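Visit to the Tunia Baking and Dessert Fair, Lelbridge

Members of the Gasutus Home Baking Society attended the spring fair in Lelbridge in April. The group left by coach at 7:30 a.m. and reached the hall shortly after the doors opened. The organizers reported 233 exhibitors this year, with fruit desserts and plain cakes given the largest share of the floor.

The morning was spent in the tasting hall. Members sampled a rhubarb and almond tart, a buckwheat sponge with roasted pears, and a steamed lemon pudding that was judged the best of the day by most of the party. Several stands offered cakes made with less sugar than is usual. The quality varied. The better ones relied on ripe fruit, browned butter or a little cardamom, while two of the carrot cakes were dry and had been cut too early.
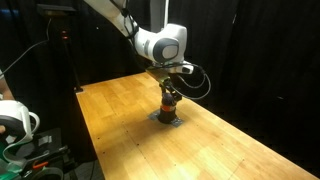

Robot arm over a wooden tabletop, Lelbridge.

After lunch the society attended a talk on flour given by the Ishida mill. The speaker compared 11 flours, each baked into the same pound cake, and samples were passed along the rows. Spelt gave a soft crumb and a mild, nutty taste. Rye was less popular, although it paired well with plum jam. Recipe sheets were handed out at the end – members who missed them may ask for a copy at the next meeting.

The competition tables closed at 3 p.m. There were 385 entries in all. The society entered two cakes in the open class, and the honey loaf with poached apricots received a commended card.

Members should note that parking at the hall is limited and that the café takes cash only. Places on the coach for the fall fair will be offered first to those who were on the waiting list in April.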